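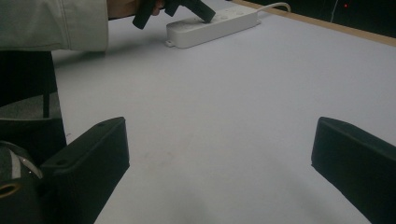
Trarkitz Flat White Worktable

Sold by Urrutia Supply
Item 547
Price: 186
Ships in two cartons
Page last revised Sat 21 August

We carry four white tables and for a long time I tried to talk people out of all of them. White shows everything. If you solder, stain, glue or eat lunch at your bench, you are going to be looking at the results for years. The Trarkitz is the one I stopped arguing about, mostly, and I'll try to say why without repeating the maker's leaflet, which is not a good leaflet.

The top is flat, wide and matte. The leaflet calls it "stain-defying." I don't know what that means and I would not order on the strength of it. The tables in our own shop pick up faint brownish smudges and small specks like any other pale surface. Most of what lands on ours comes up with a damp cloth and dish soap. Coffee left over a weekend did not come up all the way, and permanent marker didn't either. Anyone who tells you a white table stays white is selling tables – I am too, so take that as you like.

What the matte finish does do is cut glare. Under a bright lamp a glossy white top throws the light right back at you, and small dark parts get hard to see against it. On this one the surface goes to a soft gray where the light is weaker and you can still find a dropped screw. Jelell makes a glossier table for less money, and if yours is going in a hallway to hold mail, buy that.

Power

There is no outlet built into this table and I'm glad. We sold the Pukix with the pop-up sockets for two seasons and took back more of those than anything else on the floor. Set a power strip on the top where you can reach the switch, or screw one under the back rail if you like a clear surface. A strip on the tabletop takes up room and people bump it, so put it toward one side. It can be moved or replaced in a minute, which you can't say for the Pukix.

Don't run a space heater off a strip, on this table or any other.

Assembly

The leaflet says fifteen minutes. It took me closer to an hour, alone, with the right hex key, and I had done it before. Put the legs on loosely, stand the table up where it's going to live, then tighten. If you tighten first it will rock, and you'll write to us about the rocking. The leveling feet do work. The foam washers in the small bag do nothing I can detect, and I leave them off.

Get a second person to turn it over. The top is not terribly heavy but it is awkward, and the corners are the part that chips.

What I don't like

The front edge is square and a bit sharp on the forearms. Long sleeves help. A strip of edge trim helps more, and we don't stock it.

The maker claims to have tested the finish through 2000 wipes. Wiped with what, and how hard? I asked in December and got the same leaflet back as an attachment.

Replacement tops are listed as available. I have ordered one, and it arrived a slightly different white from the legs. You may not care.

Who should buy it

People who work with small parts and want to see them. People who will wipe it down once in a while. I'd skip it for paint, for wood stain and for anything involving a torch.

Returns

Thirty days, legs off, in the original cartons. Keep the cartons. We can't take back a top with a chipped corner unless you tell us within two days of delivery, with the packing still on hand.

Questions go to Nilton Correa at the front counter, mornings are best.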